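Closmont — ground floor sitting room
Walk-through checklist, safety and housekeeping
Date: 24th December
Job no. 3511
Checked by: site coordinator, Ridgeway Home Services

Ratings: OK / Minor / Fix before handover / N/A

1. Entry and main walkway
Clear width at the door: OK. Measured 900 mm with the door fully open, 800 mm with it on the catch. Asked for the catch to be left off on moving days.
Threshold strip: OK. Screws flush.
Door mat: Minor. Corner curls up. Tape it or take it out.

2. Lighting and power
Ceiling lights: OK. All working.
Wall switches: OK. One cover plate slightly crooked, not loose.
Power points: OK. No double adaptors in use.
Extension leads: Minor. One lead was across the walkway in November. Re-routed along the skirting since then, but it still needs clips.

3. Windows and blinds
Latches: OK.
Blind cords: Fix before handover. Two cords hang low enough for a child to reach. Cleats have been ordered from Firnus and are not here yet.

4. Floor surface
Type: polished marble, rectangular tiles in an irregular lay.
Lips between tiles: OK. Nothing caught under the straight edge.
Slip risk: Minor. Fine in shoes with a decent sole, not good in socks. Mop in sections and put the wet floor sign out each time.
Glare: Minor. Strong shine off the left side, which makes a spill hard to pick. Look at it from both ends of the room before signing off.
Cleaning product: neutral cleaner only. No vinegar, no bathroom spray. The Grostero bottle in the laundry cupboard is the right one — the other has no label and should go.

5. Items stored on the floor
Bags in front of the table: Fix before handover. Green and black tote, black cylindrical bag with blue clothing piled on top, dark green duffel and one more dark green bag with things bulging out of it.

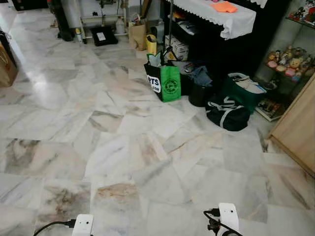
Straps and handles are the main worry, as a foot can go through a loop without the person noticing. Tuck them in or move the bags to the storeroom shelf. Clothing to be folded and bagged properly.
Box under the table: Minor. Can stay if it is pushed well back.
Stand with tripod legs: Minor. Keep the feet out of the walkway, or fold it up when it is not needed.

6. Table
Stability: OK. No rocking.
Tablecloth: Minor. The lace border hangs over the edge and could be pulled. Keep heavy or breakable things off the top. A folded cloth is fine.

7. Emergency
Smoke alarm: OK. Tested, sounds clearly in the hall.
First aid kit: OK. Item 21 on the house list, sealed.

Follow-up
Blind cords and floor storage to be rechecked before the keys go back. Minor items can be done on the next regular visit.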